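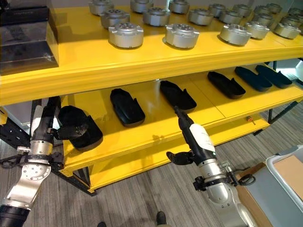
Bench shelf questions, answered

Why metal housings up top and black trays below?
I reach for the housings more, so they get the upper shelf – simple as that!

Do the trays go rim up or rim down?
Rim up, please. I can spot the notch or tab straight away.

Can I order extra trays?
Yes, ask for part 517 and allow 3 working days (longer if you ring after Wednesday).

Last updated: September
3 comments · 221 shares
Contact Renato Cisternas, Bromport | Back to top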